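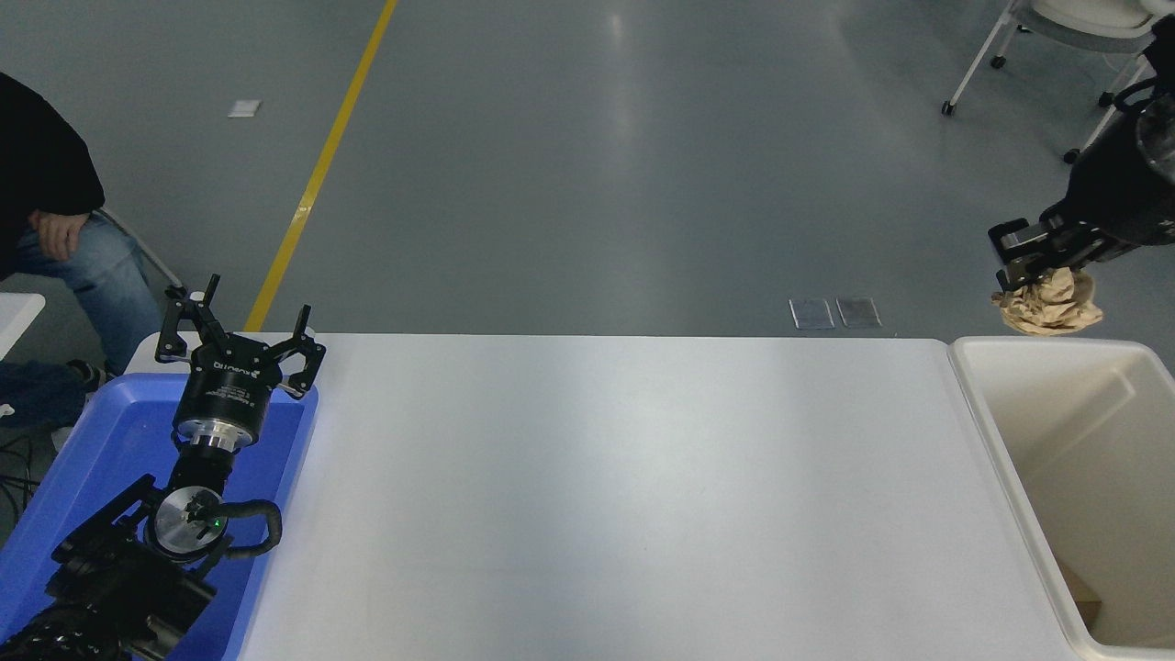
3 min read

Bretasow Allotments and Growing Project
Progress report no. 2, for the Windo Fund
7/28/23
From Ghassan Ghanem

Sorry this is brief, it's been flat out since June.

Where we are

59 plots now let out of 100. Target for this stage was 50-odd so we're ahead. The waiting list has gone the other way, 31 names, mostly people wanting a half plot near the gate. We've said no to splitting any more until the paths are done.

Paths. Main one finished, edged and gravelled down to the pond. The side path to the Vidal Road end is not. Contractor (Zudero) lost a week to rain and then the digger was needed elsewhere. They say a fortnight. I'd say three weeks, to be safe.

Water. Both standpipes in and passed. Pressure at the top end is poor, fine for a watering can, hopeless for a hose. Have asked for a price on a storage tank up there, will send it on when I get it.

Soil tests back for the lower field. Nothing nasty. Heavy clay, a bit sour, needs muck and lime over winter. New plot holders have been told and most took it well.

Money

Spent £397 over on fencing. The old posts on the north side were rotten right through and we couldn't hang new wire on them. Taken out of the sheds line, where we saved by buying second hand. So no change to the total, but please can you confirm your happy with the move between headings. Receipts to follow by post.

Nothing else over. Tool budget hardly touched.

Problems

Slugs. Pigeons. Somebody's been tipping hedge cuttings behind the compost bays and it blocks the turning space. Letter gone round the neighbouring houses.

Beginners' sessions were thin in the school holidays, so the next lot move to early evening. The seed swap was packed, will do it again in teh autumn.

Next

Finish side path. Tank quote. Order the muck before the price goes up. Let the next batch of plots once people can get a barrow to them. Fruit trees wait till November, bare root, cheaper.

Can you let me know about the fencing money before the next payment is due? Ring if easier, I'm on site most mornings.

Ghassan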